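Quadriller une table au ruban bleu pour trier et plier : ce que ça vaut vraiment

Août 2024
45 partages | 5 commentaires

On m'a vendu le quadrillage au ruban de masquage comme la méthode qui allait changer ma façon de ranger. J'ai l'habitude de ce genre de promesse. J'ai encore dans un placard les séparateurs de tiroir achetés en avril, jamais dépliés. Mais le ruban coûte peu, s'enlève, et je voulais savoir si des cases tracées à plat aident à plier du linge de ménage et à trier des bricoles, ou si c'est surtout joli sur les photos des autres.

Réponse courte : ça aide pour deux ou trois choses précises. Le reste est du décor.

Ce qu'il faut

Du papier kraft en rouleau, assez large pour couvrir le plan de travail. Du ruban bleu de peintre. Un mètre, un crayon, des ciseaux. Certains tutoriels réclament une règle laser, un tapis de découpe et une équerre de menuisier. Laissez tomber.

Pour le ruban, j'ai pris du Druvitz, et je ne suis pas certain qu'il vaille mieux que celui du supermarché. Il se déchire droit, ce qui est déjà quelque chose. Évitez en revanche le ruban de déménagement, qui arrache le kraft dès qu'on veut corriger une ligne.

Étape 1 : couvrir la surface

Déroulez le papier face bombée vers le haut, sinon les coins remontent toute la journée. Lissez avec l'avant-bras depuis le centre. On lit partout qu'il faut repasser le kraft à fer doux avant de commencer. J'ai essayé une fois, j'ai perdu un quart d'heure et je n'ai vu aucune différence.

Étape 2 : tracer les lignes

Commencez par la verticale du milieu, en marquant d'abord un repère au crayon en haut et un autre en bas. Posez ensuite les autres verticales de part et d'autre, puis les horizontales. Tendez le ruban entre les deux mains avant de le coller, et n'appuyez qu'une fois la bande entière en place. Si vous collez centimètre par centimètre, la ligne ondule.

Faut-il que les cases soient parfaitement égales ? Jad Kanaan, qui tient l'atelier de rangement Dabbas, y passe un temps fou. Je ne vois pas l'intérêt. Une case sert à recevoir une pile, et une pile se moque d'un écart de quelques millimètres. Gardez simplement des cases plus grandes que l'objet plié le plus encombrant. Un bac en plastique translucide peut rester à droite, à portée de main, pour ce qui n'a pas encore trouvé sa place. 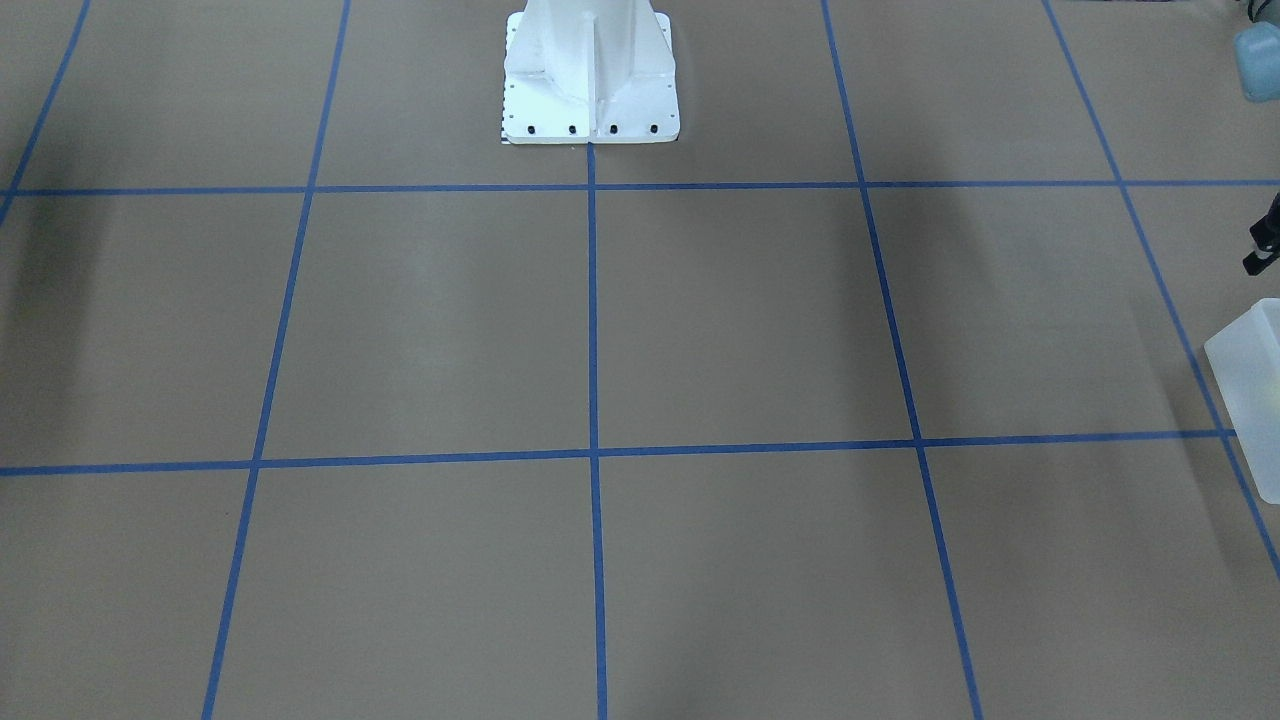
Étape 3 : poser le linge, un article par case

Prenez les microfibres une par une. Posez chacune dans une case, en vrac, sans chercher à plier tout de suite. Le but est de voir ce qu'on a. C'est là que le quadrillage m'a surpris en bien : sur une table nue, je fais un tas au milieu et je pioche dedans au hasard, alors qu'avec des cases je répartis presque sans y penser.

Ensuite, ouvrez le chiffon, alignez un bord sur une bande bleue et rabattez vers vous. Une fois dans un sens, une fois dans l'autre. Le ruban sert de guide pour le premier bord, et seulement pour celui-là. Pour les suivants, on s'aligne sur le tissu lui-même.

Une serviette violette toute froissée, avec un bord plus épais d'un côté, demande qu'on la secoue avant tout. Les vidéos sautent ce passage et montrent des chiffons déjà plats, ce qui rend la démonstration assez facile.
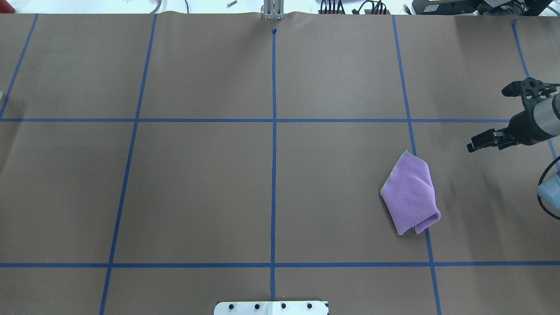

Quant au pliage vertical, celui où chaque chiffon tient debout dans son tiroir, je reste réservé. Les microfibres fines s'affaissent dès qu'on en retire une. Avec des serviettes plus épaisses, ça tient. Pliez-en deux ou trois et faites l'essai avant d'y passer toute la pile.

Étape 4 : décider si on garde la grille

La marque Dramero vend un tapis quadrillé tout fait, et le site Godbridge lui consacre un article de 130 lignes sans jamais mentionner qu'on peut obtenir la même chose avec du ruban. Le tapis se roule, je le reconnais. Il prend aussi la place de tout ce qu'on voulait ranger.

De mon côté, je retire le ruban une fois le tri fini, en tirant lentement et à plat, vers l'arrière. Le kraft se replie et ressert au moins une fois. Pour le linge de la semaine, je m'en passe très bien. Je ressors le rouleau pour les gros tris de placard, quand il y a trop de choses différentes à comparer d'un coup d'œil.

45 partages | Lire les 5 commentaires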